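Scouring Sponges and Knitted Dish Towels: Cleaning and Drying Between Uses
Reading time: 2 min
Print | E-mail
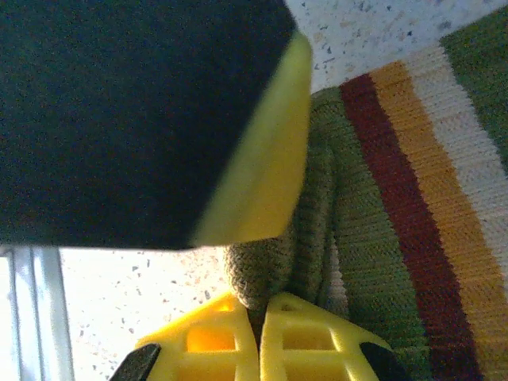 Socorro Ríos writes that she used to microwave her sponges and gave it up after one with a scouring layer came out scorched along the edge. The method below uses hot water and a short bleach soak instead.

Sponge

1. Rinse under hot running water with the foam side up. Squeeze until the water runs clear.
2. Pick food out of the scouring layer with an old toothbrush. Brush in one direction. Scrubbing back and forth lifts the fibers.
3. Mix 2 teaspoons of plain, unscented household bleach into 700 ml of cool water. Submerge the sponge for five minutes. Wear gloves and do not add dish soap or vinegar to the bowl.
4. Rinse well, press flat between both palms, and stand it on a long edge in a rack with open sides.

Repeat every two or three days. Discard the sponge when the foam starts to separate from the scouring layer, or when a smell remains after the soak.

Knitted towel

Ribbed knits hold a lot of water and dry slowly when folded. Hang the towel by one short end over a bar, in a single layer. Keep it away from the bleach bowl; a dyed knit such as olive green will spot.

Wash warm, up to 128 °F, with other kitchen cloths. Skip fabric softener, which reduces absorbency. Pull the towel square while damp and dry it flat or on low heat. If a loop snags, work it through to the back with a blunt needle. Do not cut it.

Storage

Keep spare sponges sealed and dry. Bleach solution loses strength on standing, so pour out what is left and mix a new batch each time.

Print | E-mail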